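Talk notes – Teaching a robot to fold laundry in one semester
Prulgate student robotics club, November meetup, 25 minutes plus questions

Slide 1, title
Say hi, say name, say club. Mention that the slides are going up on the club page so people can stop photographing them.
I'm the one who kept the spreadsheet on this project, so you're getting the spreadsheet person's view. Valdis Mets did most of the mechanical work and he's sitting right over there, so the linkage questions are his. (Point. He'll hate it.)

Slide 2, what we set out to do
The project is called Calon. We started with seven students, none of us had trained anything before, and we picked laundry because everybody has some. The plan on the whiteboard in the first week said "fold everything." By week three it said "pick up cloth by an edge and lay it flat." That's still what it says and I'm fine with it!
Quick hands up: who here has done a cloth task? OK, and who gave up on one? Usually more hands the second time.

Slide 3, why cloth is a pain
Keep this short, half the room knows it already.
A block has the same shape after you pick it up. A sock doesn't. You grab it half an inch to the left and the whole thing hangs differently, and now your arm is looking at something it has never seen. Also it's thin, so your fingers are basically trying to pinch the table. We scraped the tabletop so many times in the first month that Valdis started keeping a roll of grip material in his backpack.

Slide 4, hand-held tools
So how do you get training data? We tried driving the arm with a game controller first. One fold took forever and everybody's thumbs hurt. Our advisor, Rainer Kleinschmidt, let us suffer through that for two weeks and then asked if we'd thought about just using our hands. (Pause here, it gets a laugh.)
What we do now is hold a gripper in each hand and do the task ourselves, at the table, at people speed. The cameras record, the tool records how far the jaws are open, and the arm never gets switched on. You get fast, natural motion, and a new member can be recording on their first afternoon.
The next two go full screen. Give people a few seconds with each before talking.
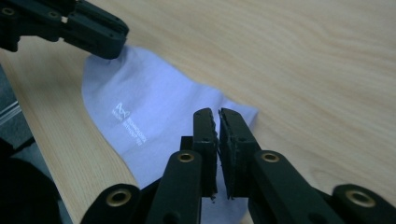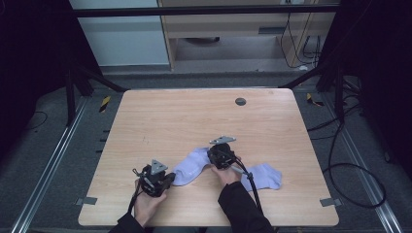 Hand-held grippers and light purple fabric at the work table: close view from the tool first, then the view from head height.

Slides 5 and 6, talking over the pictures
First one: point out the pads on the inside of the fingers. They're a bit frayed along the edges. Pads are our number one consumable and I'd tell any new team to budget for them before they budget for anything fancy. Then the brass-colored bushings in the linkage. Valdis can go on about those for an hour, catch him at the break.
Also first one: look how close the fingertips are to the fabric, just above it. From this view the pads and the cloth are right there together, and that's the part of the job the model has the hardest time with. The head view is great for knowing where the whole piece of cloth is. It's much worse at telling you if you're a hair above the fabric or a hair into it.
Second one: both hands at the table, a gripper in each. Point at the cables. You learn to route them away from the cloth before you start a take, and then you forget, and then you get a cable lying right over the thing you're handling. We argued for ages about throwing takes like that out. We ended up keeping them if the hands could still be seen clearly. A little mess in the data seemed healthy to us, but I'd love to hear from anyone who tested it properly.

Slide 7, the numbers
OK, spreadsheet time.
Takes recorded: 3,121
Takes left after we watched every one of them: 2,231
Takes in the final training set: 1,671
The first drop is bad takes. People dropped the cloth, somebody leaned across the table, a cable came unplugged and we didn't notice until the next day. The second drop is on purpose. We had a huge pile of one club member doing one kind of fold very, very well, and the model was turning into a copy of him. So we thinned those out until the different people and different pieces of laundry were closer to even.
If I did it over I'd do the watching every evening while everyone still remembered what went wrong. We left it to the end of the month and it was miserable. Bring snacks.

Slide 8, software
Don't read the slide out. Two names to mention.
Zullix is our little checking script. It lines up both camera views with the jaw readings and puts a red bar on any take where the clocks don't agree. Took a weekend to write, saved us a whole lot more than that. It's on the club page.
Shi is the training setup. It's mostly somebody else's open code with our data loader bolted on, and the loader is ugly – please don't judge us by it.

Slide 9, what works and what doesn't
Be straight with people here.
On the arm, picking up an edge works most of the time if the fabric is flat. If it's bunched up, the arm will happily pinch two layers and carry on as if everything's great. Laying it back down is OK. Anything with a second fold in it, no, not yet.
Dark cloth is bad. Thick towels are weirdly good, I guess there's more to grab.
(Play the clip if the projector behaves. If it doesn't, skip it and tell the towel story.)

Slide 10, for other student teams
Things I'd pass on:
Start recording earlier than feels sensible. Our first takes were junk and we needed to make that junk to find out what was wrong with the setup.
Write down who recorded what. We didn't for the first batch and sorting it out later was detective work with sleeves and watches.
Swap people out often. Your forearms go before your patience does, and tired takes look different from fresh ones.
Ask your advisor the dumb question in week one. Rainer, if you're here, next time just tell us!

Slide 11, thanks and questions
Thank the club, thank Rainer, thank Valdis for all the pads.
Likely questions: how heavy are the tools (hand it to Valdis), can people have the data (yes, after we finish cleaning up the labels), why not simulation (we tried for a week, the cloth kept falling through the table).
If there's time left over, ask whether anyone has a laundry pile they'd like to donate. We're short on kids' clothes and anything with buttons.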